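## Playing with a second console

Pluvano can share a save between two handheld consoles on the same home network. Both need version 3.5 of the game or later. The version number is shown in the bottom corner of the title screen.

1. On the first console, open **Options**, then **Link Play**.
2. Choose **Host**. A four-digit code appears, for example 3558.
3. On the second console, choose **Join** and enter the code within five minutes.
4. Wait for both screens to show the green lantern, then press **A** on the host.

**Note:** The joining player keeps their own costume and map pins. Coins and keys are shared.

**Caution:** Do not close the lid or switch off either console while the lantern is flashing. Progress made after the last rest point may be lost.

Consoles with a fold-out stand should be placed on a flat, steady surface before you begin, with the rear vents clear.
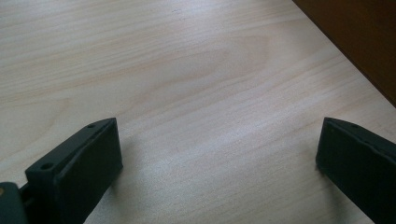
Page 35

### Saving a linked game

The game saves on the host console each time either player uses a rest point. Each linked save takes up 400 blocks. If there isn't enough room, **Link Play** stays greyed out until you delete or move something.

1. Open **Options**, then **Saved Games**.
2. Pick the file you want to copy – linked files carry a small chain symbol.
3. Choose **Copy to Card** and confirm.

You can keep up to three linked saves. Starting another will ask you which to replace.

### If the second console can't join

- Check that both consoles have the same region set.
- Ask the host for a new code. Old codes can't be used again.
- Turn off sleep mode on both consoles and try again from step 1.

For faults with the game card itself, see *Care and Repairs*.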